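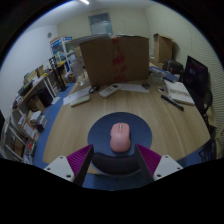
## 3. Pairing and first set-up

Applies to the Torres wireless mouse, Skolline receiver. Wired model – skip to section 10.

1. Battery cover off. Slide, don't lever.
2. One AA in, flat end to the spring.
3. Take the receiver out of its slot and plug it straight into the computer. Not through a monitor hub if you can avoid it.
4. Switch underneath to ON. Light blinks green.
5. Wait for the light to go steady. Can take a minute the first time.
6. Move the pointer, try both buttons, scroll a long page.

**Note:** if it asks for a PIN you've opened the Bluetooth menu by mistake. Close it and start agian from step 3.

**Caution:** no rechargeables left in over the August shutdown. Munther lost two mice to leaks.
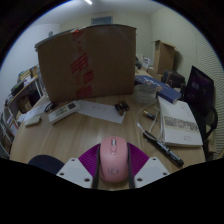
*2 min read*

### Pointer speed and buttons

1. Open Settings, then Mouse.
2. Speed to the middle. Adjust from there, one notch at a time.
3. Left-handed? Swap the primary button here – not in the Wudley app, it forgets after a restart.
4. Scroll lines: 3 is the default. Spreadsheet people usually want more.
5. Close the window. Saves by itself.

**Note:** settings belong to the login, not the mouse. Shared desks, everyone does this once.

### If it stops responding

- Off, count to ten, on.
- New battery, even if the old one is newish.
- Move the receiver to a front port, away from any USB drive.
- Glossy or glass surface? Use a mat.
- Still dead: ring Inês Calado on ext. 1022. Have the serial number ready, it's under the battery.

**Caution:** dry cloth only on the sensor. No spray cleaner, no alchohol wipes.

Spare receivers are with Natália Mota. Sign for them please.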